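# Méthode Gounder
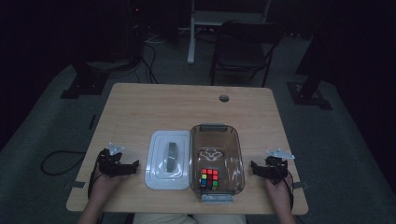

La méthode Gounder est une technique de bouturage domestique attribuée à l'horticulteur amateur Sivaprasad Gounder, de Milcombe. Elle promet l'enracinement de tiges de jasmin en 30 jours, sans hormone ni chaleur de fond. Le matériel est banal : un bac en plastique brun translucide à languettes grises, avec un couvercle blanc à poignée, suffirait selon ses partisans à remplacer une serre.

## Réception

Le bulletin *Sandberg* avance un taux de reprise de 56 %, sur près de 300 boutures. Ni les cultivars ni le substrat n'y sont précisés, et aucun lot témoin n'est mentionné. Les 2 essais menés à Drulby en mai n'ont pas été publiés. L'origine familiale de la méthode, souvent invoquée, repose sur le seul récit de Gounder.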